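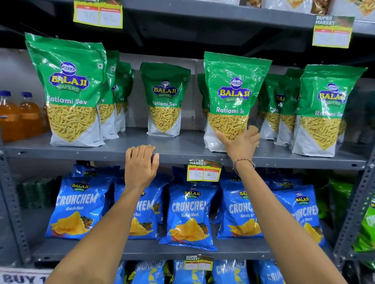

Why does bread go stale but biscuits go soft?

Have you ever left a slice of bread out on the side and come back to find it as hard as a roof tile? And have you ever left the lid off the biscuit tin and found that the biscuits had gone the other way, all bendy and sad? It seems very unfair. They sat in the same kitchen, in the same air, and yet one went hard and the other went soft. Let's find out why, and then there is something to try at home at the end.

It starts with water

Nearly everything we eat has some water in it, even food that looks perfectly dry. Bread has quite a lot. A biscuit has hardly any, because it was baked until most of its water had gone off into the oven as steam.

The air in your kitchen has water in it too. You can't see it, but it is there, and there is more of it when somebody is boiling potatoes or when the washing is hanging up indoors. We call this invisible water vapour.

Now, water likes to spread itself out. If a food is damper than the air, some of its water will creep out. If the food is drier than the air, water will creep in. So the biscuit, which is very dry indeed, soaks up water from the air like a tiny, slow sponge, and that is the end of the snap. The same thing happens to crackers, cornflakes and crisps.

But bread is a bit sneaky

You might be thinking that bread goes hard because its water dries up, and that is partly right, especially round the cut edges. But here is a funny thing. Bread goes stale even if you wrap it up so well that no water can get out at all!

The reason is something called starch, which there is a great deal of in flour. When dough is baked, the starch takes in water and goes soft and squashy, and that is why fresh bread is so lovely. As the loaf cools down, and for days afterwards, the starch slowly packs itself back together into stiff little clumps. The crumb feels firmer and firmer, even with most of the water still inside.

This happens fastest in the cold (though not in the freezer, where everything more or less stops). So a loaf in the fridge goes stale sooner than a loaf in the bread bin, which surprises a lot of grown-ups. Warm the bread up again and some of the starch lets go, so stale bread makes perfectly good toast.

Keeping things crisp

Packets of crisps and other crunchy snacks are sealed tightly to keep damp air out. Once you open one, the air gets in and the softening begins. Fold the top over, put a clip or a clothes peg on it, and your snack will stay crunchy for longer. A tin with a good tight lid does the same job.

And please don't keep biscuits and cake in the same tin. Cake is moist and biscuits are dry, so the water moves from one to the other and you end up with dry cake and floppy biscuits.

Try it yourself

You will need 3 plain biscuits, all the same kind, a plate and 2 jars with lids.

Put one biscuit on the plate and leave it on a shelf. Put the second in a jar and screw the lid on. Put the third in the other jar with a small piece of damp kitchen paper, making sure that the two don't touch, and screw that lid on as well.

Leave them all overnight. After breakfast, snap each biscuit in half and listen carefully. Which one is loudest? Write down what you hear, and don't eat the one from the damp jar.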